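Re: [lab-visits] Kirka open day

Harriet Baptiste wrote:
> Could you say what the visitors will see? We have 33 names down.

Harriet, two stations:

1. Table and arm, side view. Stand on the carpet.

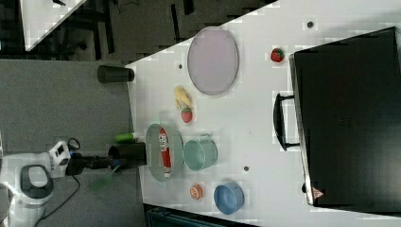 2. Overhead view, with the toaster oven to the right of the arm.

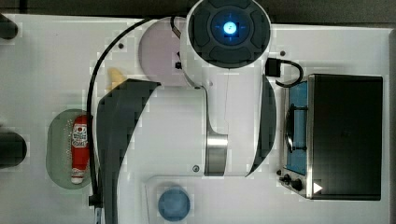

3. Questions, 5 minutes. The plate and toy fruit stay out — people ask about them.

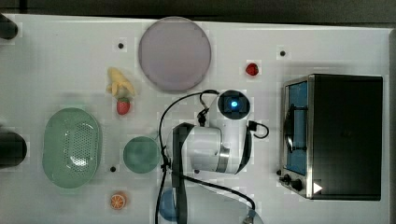
Table from above, Kirka open day

Please send groups in by the Stelleck door. The ketchup bottle and colander are on the table

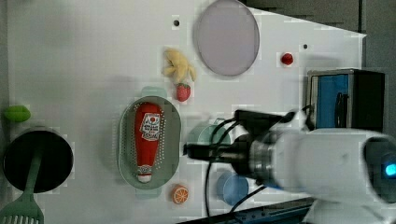 and I will talk through that part myself.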